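손에 든 그리퍼로 모으는 데이터, 학생 동아리 '프룰햄(Prullham)' 인터뷰

2023년 10월
공유 18 · 댓글 4

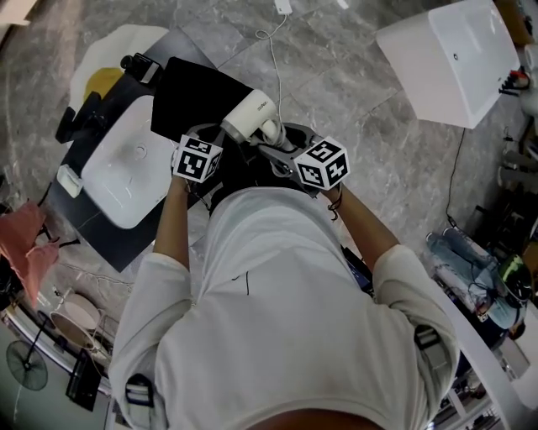

프룰햄은 공과대학 안에서 활동하는 조작(manipulation) 로봇 동아리다. 현재 회원은 11명이고, 기계와 전자, 컴퓨터 전공이 섞여 있다. 이번 학기 과제의 이름은 '가시(Gashi)'로, 사람이 휴대용 그리퍼를 직접 쥐고 작업한 기록을 모아 로봇 팔의 동작 정책을 학습시키는 것이 목표다. 인터뷰는 동아리 대표와 데이터 담당, 기구 담당이 함께한 자리에서 진행됐고, 세 사람 모두 직함으로만 표기하기를 원했다.

과제 범위를 욕실과 위생 설비 쪽 물건으로 잡은 이유부터 물었다. 대표는 물체의 형상 문제라고 답했다. "블록이나 컵은 이미 지난 과제에서 많이 다뤘습니다. 수전이나 배관 부속은 원통과 곡면이 이어져 있고 무게 중심이 한쪽으로 치우칩니다. 잡는 위치가 조금만 달라도 들어 올릴 때 물체가 돌아갑니다. 그 회전을 데이터에 담고 싶었습니다."

그리퍼는 두 손으로 잡고 쓴다. 처음에는 한 손용으로 설계했으나 시연이 길어지면 손목이 기울고, 그 기울기가 궤적에 그대로 남았다고 한다. 기구 담당은 "한 손으로 잡은 초기 기록은 자세 성분의 분산이 컸다. 양손으로 바꾼 뒤에는 접근 구간이 안정됐다"고 설명했다. 몸체는 플라스틱이고 양옆에 흰 정육면체 마커가 하나씩 붙는다. 각 면에는 흑백 사각 패턴이 인쇄되어 있다. 평면 마커 한 장을 쓰면 손목을 돌리는 순간 검출이 끊기지만, 정육면체는 한 면이 가려져도 다른 면으로 자세를 계산할 수 있다.

대신 보정 작업이 늘었다. 면과 면 사이의 상대 변환을 따로 구해야 하고, 출력물을 붙일 때 생긴 오차도 반영해야 한다. 데이터 담당은 이 부분에 가장 많은 시간을 썼다고 했다. "패턴을 손으로 붙이면 모서리가 어긋납니다. 도면 값으로 계산하면 면이 바뀌는 프레임에서 위치가 튑니다. 지금은 큐브마다 실측 보정 파일을 만들고, 면 전환 구간은 필터를 따로 적용합니다."

한 회 시연은 접근, 파지, 이동, 놓기의 네 구간으로 나뉜다. 구간 경계는 그리퍼 개폐량과 속도를 기준으로 자동 표시하고, 사람이 한 번 더 확인한다. 이번 학기 목표는 시연 2000회다. 폐기 기준도 문서로 정해 두었다. 양쪽 마커가 동시에 검출되지 않는 구간이 연속 34프레임을 넘으면 그 회차는 학습에서 제외한다. 파지에 실패한 회차는 버리지 않고 별도 폴더에 보관한다. 실패 기록은 나중에 성공 판별 모델을 만들 때 쓸 계획이다.

수집 장소를 정돈하지 않는 것도 규칙에 들어 있다. 대표의 설명은 이렇다. "첫 학기에는 빈 책상 위에서만 모았습니다. 학습 결과는 그 책상에서만 좋았습니다. 배경에 다른 물건이 하나만 들어와도 접근 방향이 틀어졌습니다. 그래서 바닥 높이, 주변 물체, 조명 조건을 회차 묶음마다 바꿉니다."

케이블이 달린 물체는 아직 해결하지 못했다고 한다. 물체만 강체로 다루면 들어 올린 뒤 줄이 당기는 힘을 설명할 수 없고, 줄까지 모델에 넣으면 상태 차원이 지나치게 커진다. 데이터 담당은 "현재는 케이블 유무를 라벨로만 남긴다. 정책이 스스로 차이를 구분하는지는 중간 평가에서 볼 예정"이라고 했다. 중간 평가에서는 학습에 쓰지 않은 물체로 54회 시험하고, 성공률과 파지 위치 오차를 함께 기록한다.

학습 코드는 동아리 내부 도구인 '그레베티(Grevetti)'로 관리한다. 원본 영상과 보정 파일, 구간 라벨을 한 묶음으로 저장하고 버전을 붙이는 도구다. 기능은 단순하지만 보정 파일이 바뀌었을 때 어떤 회차를 다시 계산해야 하는지 바로 찾을 수 있다. 전체를 재계산하는 데는 약 11시간이 걸린다.

신입 회원 교육은 마커 보정부터 시작한다. 그다음 그리퍼 분해와 조립, 시연, 라벨 검수 순서로 진행하며 모델 학습은 마지막이다. 기구 담당은 순서를 바꿀 생각이 없다고 했다. "학습 코드부터 맡으면 손실 값만 봅니다. 직접 시연을 해 본 사람은 로그를 보고 그리퍼를 어느 쪽으로 기울였는지 압니다."

프룰햄은 내년 1월에 열리는 학생 로봇 대회 '하이브니스(Hivevness)'에 이 과제로 참가한다. 출전 부문은 미지 물체 파지다. 대회 규정상 현장에서 추가 학습을 할 수 없어, 제출본은 대회 전에 고정된다. 남은 작업을 묻자 대표는 그리퍼 턱의 마찰 패드 교체와 시간 동기 오차 점검을 들었다. 패드를 바꾸면 기존 기록과 접촉 조건이 달라지므로, 교체 시점은 아직 논의 중이다.

관련 글
- 정육면체 마커 보정 절차 정리
- 그레베티로 시연 데이터 버전 관리하기
- 하이브니스 미지 물체 파지 부문 규정 요약
- 프룰햄 지난 학기 과제: 책상 위 블록 분류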